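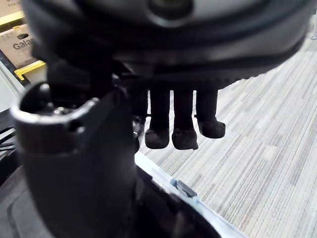 README: The Noiphan Recipe Letters

Welcome, and thank you for looking in. These files hold the typed-up text of home recipes that were posted back and forth between cooks in Travham and Ivgate over a good many years, along with the notes people scribbled in the margins. I have tried to keep it simple to use, and if you only want to find a decent coconut pudding for the weekend you can skip straight to the recipes file and leave the rest of this page for a rainy afternoon.

What you will find

There are 212 letters and 1092 recipes. One letter may hold a single recipe or a whole fistful of them, so please don't be surprised when the same letter number turns up again and again. Each recipe has a title, the letter it came from, the list of ingredients, the method, and whatever the writer had to say on the side (often the best part — one writer spends longer on her neighbour's lime tree than on the curry).

recipes.csv holds one recipe to a line.
letters.csv holds one letter to a line, with the place it was posted from and the year, where we know it.
words.txt is a short list of kitchen words and their different spellings.

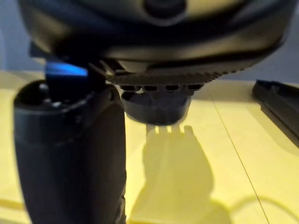
The spellings deserve a bit of patience. People wrote Thai words in English letters just as they heard them, and the same fish sauce may appear under several names on one sheet of paper. I left every spelling as it was in the method and put the settled form in a separate column called plain_name, so you can search on that and still read the letter in its own voice.

Measures are a muddle too. A cup might be a teacup, a rice cup or the lid of a flask, and I have not turned any of them into grams. Where a writer says which cup she means, you will find it in the notes column. Oven heats are given as written, gas marks and all.
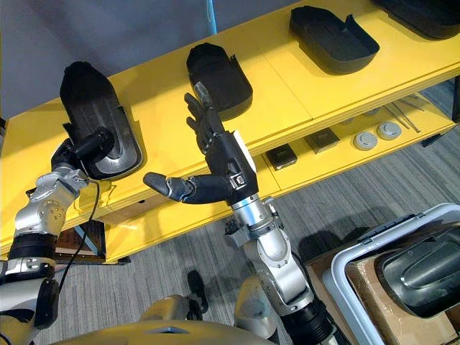
Usa Duangkaew

I began the typing at Radbridge in July, thinking it would fill a few evenings, and it has rather taken over the house since then. The letters were sorted by place first and by year second. Where the year was missing I left the box blank, even when I had a fair guess from the price of prawns. Family names have been shortened to a first letter, and anything about illness or money has been taken out and marked with [left out].

Known gaps

18 letters have a page missing, and their recipes stop wherever the paper did. They are marked part in the state column. Letter 2 is very faded, so go gently with its chilli amounts — I read them three times and got a different answer each time.

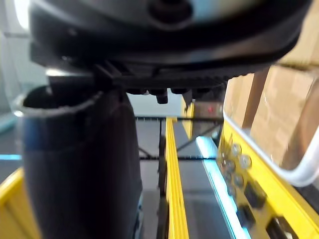 Buppha Kamolrat wrote to ask whether the tamarind in the older letters meant the block or the ready-made paste, as it makes a great deal of difference to the sourness. She thought the block was far more likely, and suggested that anyone using paste should start with half and taste as they go. I have added her advice to words.txt under tamarind, with my thanks.

Using and sharing

Please cook from these, copy them out and pass them on. If you print more than a handful, do keep the letter numbers with them so that readers can find their way back. Selling them is not allowed, as the families gave them freely.

Changes

October 11, 2023: plain_name column filled in for all the soups; two puddings that had been joined together by mistake are now apart again. Sweets and pickles still to be checked.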